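Incidencia: equipo de sobremesa que se apaga bajo carga y no siempre completa el arranque
Cola: Taller / Hardware
Estado: En curso
Prioridad: Media
Solicitante: Edgardo Bañez (Fendano)
Asignado a: Sadao Fukuda
En copia: Pascal Delaunay, Régis Deschamps

Descripción inicial

Torre de sobremesa de la sala de Fendano. Se apaga sin aviso con carga sostenida. No hay pantalla de error ni volcado de memoria. Después del apagado, el botón de encendido no responde hasta pasados unos minutos. En frío arranca casi siempre; en caliente, a veces se queda con los ventiladores girando y sin vídeo.

El usuario indica que empezó en enero, después de mover el equipo de sitio. No se ha cambiado ningún componente desde entonces.

Nota 1. S. Fukuda, 09:10
Recibido el equipo. Sin golpes apreciables en la chapa. Conectado a toma del taller con cable de alimentación propio para descartar el del cliente. Arranca a la primera. Registro de eventos del sistema: apagados inesperados repetidos, ninguno con código de comprobación. Sin errores de disco.

Nota 2. S. Fukuda, 09:50
Prueba de carga de CPU. Temperatura en reposo normal. A los 12 minutos se apaga. Última lectura guardada: 70 grados en el encapsulado. Con ese valor no debería saltar la protección térmica. Repito con la tapa quitada: mismo resultado, algo más tarde.

Nota 3. P. Delaunay, 10:25
Si corta a 70 no lo daría por térmico, salvo que el sensor mienta. Mirad la fuente primero. En el lote de Fendano ya tuvimos dos con la línea de 12 V caída. Comprobad también el conector auxiliar de CPU, que en este chasis queda tirante si el mazo pasa por debajo de la jaula de discos.

Nota 4. S. Fukuda, 11:40
Fuente medida en vacío y con carga. La línea de 12 V se mantiene dentro de tolerancia durante toda la prueba, también en el momento del corte. Sustituida provisionalmente por la de repuesto (Jandard): el equipo se apaga igual. Devuelta la original a su sitio. Conector auxiliar de CPU extraído y vuelto a insertar, contactos limpios, sin marcas de calor. Fuente descartada.

Nota 5. E. Bañez, 12:05
¿Puede ser la memoria? El otro equipo que nos fallaba lo arreglasteis cambiando un módulo. Necesitamos este de vuelta en cuanto se pueda, tiene la licencia de Tustness asociada y no la podemos mover a otra máquina sin pedirlo al proveedor.

Nota 6. S. Fukuda, 13:20
Memoria: pasada completa sin errores con todos los módulos. Probados después de uno en uno en la misma ranura. El fallo de arranque sin vídeo se reproduce con cualquiera de ellos, así que no depende de un módulo concreto. Retirada la tarjeta gráfica y usada la salida integrada: mismo comportamiento. Tarjeta montada de nuevo.

La licencia no se ve afectada mientras no se cambie la placa. Queda anotado.

Nota 7. R. Deschamps, 15:30
Reviso lo anterior. Descartadas fuente, memoria y gráfica, quedan placa, procesador y el contacto entre ambos. Fallo dependiente de temperatura, empieza tras un traslado y no deja registro: yo sospecharía de mal asiento en el zócalo antes que de la placa. Procedimiento propuesto:

1. Equipo sin alimentación. Descargar pulsando el botón de encendido.
2. Desmontar disipador. Anotar estado de la pasta antes de limpiarla.
3. Abrir el marco de retención y retirar el procesador en vertical, sin girarlo.
4. Inspeccionar contactos del zócalo con lupa y luz rasante.
5. Inspeccionar la cara inferior del procesador. Restos de pasta: alcohol isopropílico y bastoncillo sin pelusa.
6. Reasentar, cerrar palanca, pasta nueva, disipador con apriete en cruz.
7. Repetir la prueba de carga durante 140 minutos.

Si vuelve a cortar, placa a garantía con Fleury y avisar a Fendano por el tema de la licencia.

Nota 8. S. Fukuda, 16:45
Disipador fuera. Pasta seca y mal repartida, con una esquina casi sin cubrir. Limpiada. Tornillería en bandeja aparte. Trabajo en el zócalo con la torre tumbada y el lateral quitado.

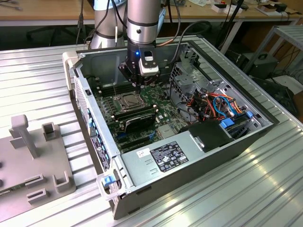
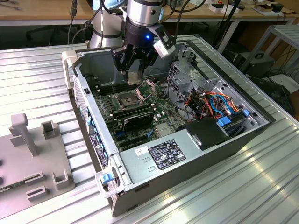 Sobre los pasos 3 y 4 del procedimiento: en este modelo no hace falta sacar la placa, y prefiero no hacerlo para no añadir otra variable al diagnóstico. El único límite es el espacio. Con el marco de retención levantado hacia la derecha, como en la segunda imagen, el zócalo queda accesible sin tocar la gráfica ni los módulos. Los cables de colores que van hacia las bahías de discos conviene tenerlos apartados antes de trabajar con el zócalo abierto. Resultado de la inspección: ningún contacto doblado a la vista. Un resto de pasta en el borde del procesador, retirado según el paso 5. No puedo asegurar que fuera la causa.

Nota 9. S. Fukuda, 17:30
Procesador reasentado, palanca cerrada, pasta nueva, disipador montado. Arranca con vídeo. Reposo estable. Lanzada la prueba larga.

Nota 10. S. Fukuda, 18:25
Lleva 54 minutos sin corte. Temperatura inferior a la de la primera prueba. Se deja en marcha hasta completar el tiempo fijado. No cierro todavía: falta también repetir el arranque en caliente, que era el segundo síntoma.

Nota 11. R. Deschamps, 18:40
De acuerdo. Si termina limpio, hacer varios arranques en caliente seguidos y pasar a Jerome Marquez para la devolución. Mantener abierta la reserva de placa en Fleury hasta entonces.

Pendiente
- Resultado de la prueba larga
- Arranques en caliente
- Confirmar con Fendano hora de recogida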